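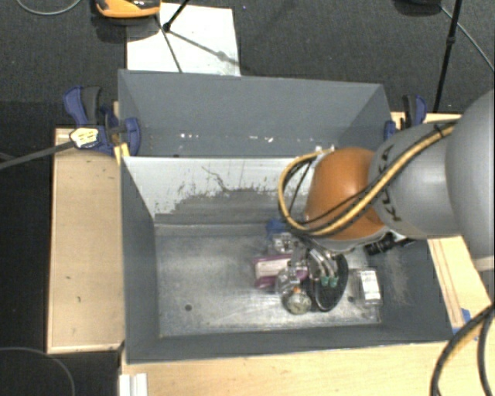 Waldemar Wysocka
Equipment Buyer, Tavares Used Bins and Shop Storage

Mulevel Divided Metal Bin, large, by Flornar
Item 2074
Condition: used, graded C
Price: $975 each, pickup or freight
April 27, 2019

I buy bins for Tavares and I write the pages for what I buy, so the opinions are mine and the sales desk gets to read them the same time you do. Flornar's own sheet for the Mulevel calls it "the last parts bin you will ever need." I have been handed that line by four different makers. It's a big metal bin with a slope in the middle. If you need one, it's a decent one, and the price is still higher than I would like.

What you get

One large rectangular bin in gray metal with tall walls. A sloping divider splits it into a rear compartment and a front compartment. No lid and no casters. The fork channels in the Flornar brochure are an option, and none of the bins in this lot came with them. If your floor plan depends on moving these around full, stop reading and go look at something with a proper base.

The divider

Flornar sells the slope as a feature. Parts that land on it are supposed to slide down to the floor where you can reach them. For small hard parts with some weight, I believe it. For anything bagged, oily or flat, I don't, and when I asked Flornar which parts they had tried it with, I got the brochure again.

What the divider does do is take the beating. The upper part is still whitish. The lower part is worn down to dark gray, and where the two meet you get scratches, chips and streaks in an uneven line. There's also a thin dark mark that branches downward near the middle of the pale area. It looks like a crack. I have been treating that kind of mark as a scratch in the finish until somebody proves otherwise, but I won't promise it to you on a web page. If you plan to load the divider hard, ask the yard to check that spot on the bin you're getting before it's wrapped.

Flornar calls the finish "shop grade." I asked what that means and never got a number or a standard. Judge it by the wear.

The floor

Bare metal in the front compartment, silvery, scuffed, with pale streaks all over. I don't mind this. Paint on a bin floor is money thrown away, and flakes of it end up in with your parts. Which brings me to the small white flecks low down in the rear compartment. I can't tell you what they are. Could be finish, could be packing, could be something else. We sweep the bins out before they ship, but we don't degrease them or strip them, and if you handle anything where a stray fleck matters you should clean the bin yourself and put a liner in.

There are small dark holes in the front floor. Flornar's drawing labels them as drains, though I have my doubts about how much good they would do on a flat floor. Measure your smallest part before you order. Anything that fits through will go through sooner or later, and a strip of tape over the hole is a poor fix that we still see on half the bins that come back to us. A rubber plug from the hardware store does better.

The walls

Tall, and the rear one is plain. I like a plain wall. Humatus puts a rolled lip and label slots on theirs and charges for both, and the slots collect grit. The drawback with the Mulevel is reach. Short workers will be leaning over the edge to get at the last few pieces, and if the bin sits straight on the floor, so will the tall ones. Budget for a stand. We don't sell one made for this bin, and the Flornar stand costs too much for what is basically four legs and a frame.

Small objects tend to end up grouped at one side of a wide floor like this. If you want them kept apart by type, the one divider won't do it. You can stand an open box inside the front compartment for the odd pieces, and plenty of shops do.

Load rating

Flornar says 400 pounds, spread evenly. The word "evenly" is doing a lot of work there. I would stay well under that with mixed parts, and I would not count on the divider carrying any share of it.

Compared with the Humatus

The Humatus bin of the same general size has a flat divider you can lift out. That makes it easier to clean and easier to resell. It also rattles when it's half empty, and the lift-out panel goes missing. I have bought in more than 40 used divided bins since February, and the missing panel was the most common fault by a long way. The Mulevel divider stays where it is. Whether that is worth the difference depends on how often your people lose things.

If you only need one compartment, buy neither. A plain bin is cheaper and there's less of it to go wrong.

What Grade C means here

Scuffs, scratches, chipped or worn finish, marks on the divider. No holes beyond the ones on the maker's drawing and no bent walls. Grade C is sold for use. Please don't buy it for a showroom and then write to me about the streaks.

Shipping and returns

Bins ship on a pallet, strapped, one to a pallet. We don't nest them, whatever the brochure shows, as the divider gets in the way. Freight is quoted by ZIP code and is not included in the price. Returns are accepted within two weeks if the bin doesn't match this page. Wear described here doesn't count. Return freight is on us if the mistake was ours.

Before you order, have these ready:
Weight of a full load
Size of your smallest part
Height you want the top edge to sit at
Width of the narrowest door on the way in

The last one gets skipped most often. Send all four to the yard with the item number and they will tell you whether the bin fits the job. If it doesn't, they have my permission to say so.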